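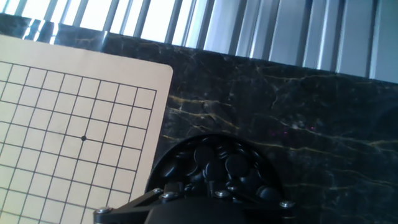
Forums > Rules and Tournament Play > Scoring and Counting > Area vs. territory for club handicap games

gridfold
We are rewriting the rules sheet for our club and I would like opinions on one point. Up to now we have played territory scoring with prisoners, because that is what the founding members learned. Beginners have trouble with it. The two recurring problems are (1) they will not play inside their own area to prove a capture, because it costs a point, and (2) prisoners get mixed back into the bowls during the game, so the count is wrong before anyone starts counting.

Area scoring removes both problems. My question is about handicap games. Under area scoring, does White get compensation for the handicap stones or not? I have seen it done three ways: n points, n minus one points, and nothing. We need one line on the sheet.

Vomness
Depends on which rules you adopt, so pick a ruleset first and take its handicap clause with it. Mixing clauses from different sets is how clubs end up with arguments.

The reasoning is simple. Under area scoring a stone on the board is a point. Black places n stones before White moves, so in principle Black has n extra points on the board that territory scoring would not have counted. One of those corresponds to the first move Black would have had anyway. That gives n minus one. The n version ignores that adjustment, and the zero version says the handicap is an approximation in the first place and a few points do not matter.

tenuki_ledger
Third option is the correct one for a club. The rank difference between two casual players is not known to within four points. You are adding an arithmetic step to fix an error smaller than the error in the ranks.

Vomness
I don't agree. It is a systematic shift in one direction. At nine stones it is eight points, and that decides games. Noise in the ranks goes both ways and averages out over a season. This does not.

tenuki_ledger
If it is systematic then the rating adjustment absorbs it. Black wins slightly more at high handicap, Black gets promoted slightly sooner, handicap drops. Self-correcting.

Vomness
Only if you rate the handicap games. gridfold, do you?

gridfold
We do. The ladder is a spreadsheet kept by Gülizar Dursun and every game goes in, even or handicap. It has 1,427 games in it at the moment. Of those, 293 were at three stones or more. I can ask her for the result split, but they were all scored by territory, so they will not say anything about the effect of switching.

Rinis
They give you the baseline. Get the Black win rate by handicap under the present rules, switch, and compare after a year.

One question on method. How do you count at the end? With area scoring, people tend to assume you must use the half-count, where you count one color only and compare with 180.5. It is fast once learned but it destroys the position, and beginners dislike that because they want to look at the game afterward.

gridfold
Undecided. What do you use?

Rinis
Pass stones. Each pass costs one stone, handed to the opponent as a prisoner, and White makes the last pass. Then you count by territory in the usual way and the result agrees with area. The old members keep the counting they know. The beginners can play inside their own area during a dispute without losing anything, as long as the opponent answers each move with a move or a pass stone.

This is the AGA procedure. It solves problem (1) completely. It does nothing for problem (2), which is a matter of giving people a lid to put prisoners in.

tenuki_ledger
Pass stones confuse people more than anything else on this list. I have run beginner evenings with them. The question "why am I giving you a stone" comes up at every table, and the explanation requires both scoring systems. With plain area you say: your stones plus your surrounded points, most wins. One sentence.

Rinis
I have never given the explanation. I say "a pass costs a stone" and they accept it, the same way they accept komi.

Yüksel
Two things have been left out.

First, board size. If the beginners play 9x9 or 13x13, handicap compensation is a different quantity relative to the board. Three extra points on 9x9 is a large fraction of the typical margin. The sheet should say whether the handicap line applies to small boards at all. We wrote ours to apply to 19x19 only, and on the small boards we adjust komi and place no stones up to a two-rank difference.

Second, seki. Under area scoring, eyes in seki count. Under Japanese rules they do not. Old members will get this wrong for a year. Put it on the sheet in bold.

gridfold
Beginners are on 9x9 for the first 4 sessions, then 13x13. I had not thought about separating the sizes. That makes sense and I will do it.

Seki has come up at the club twice that I know of. It will get its line.

Zinus
Does komi change? If you go from 6.5 under territory to area, most sets use 7.5. With an odd number of points on the board and no neutral points left, the area margin is normally odd, so 6.5 and 5.5 give nearly the same results and the next real step is 7.5. Leaving it at 6.5 is a small gift to Black.

Vomness
Correct, and it supports my first post. Take the set whole. AGA is 7.5 for even games, 0.5 for handicap games, and n minus one compensation when counting by area.

tenuki_ledger
I still say leave the compensation off for club play. I have scored 113 handicap games this season without it and had no complaints.

Vomness
The players who lost by four points would not know to complain.

gridfold
Current draft, posted 2023-06-02:

1. Area scoring. Pass stones allowed if both players agree before the game.
2. Komi 7.5 even, 0.5 handicap.
3. On 19x19, White receives n minus one points for an n-stone handicap when counting by area. No adjustment when pass stones are used.
4. On 9x9 and 13x13, komi changes only, table to follow.
5. Eyes in seki count.

Rinis
Line 3, second sentence: check it. With pass stones you are counting by territory, so the handicap stones were never in the total. No adjustment is right, but say why in a footnote or someone will add it back in.

Line 1: I would not make it optional. Two methods in one room means two sets of questions.

gridfold
Footnote added. I will keep line 1 as it is for June and see how many pairs choose pass stones.

Yüksel
Please post the komi table when it is done. Ours stops at two ranks and I would like to compare.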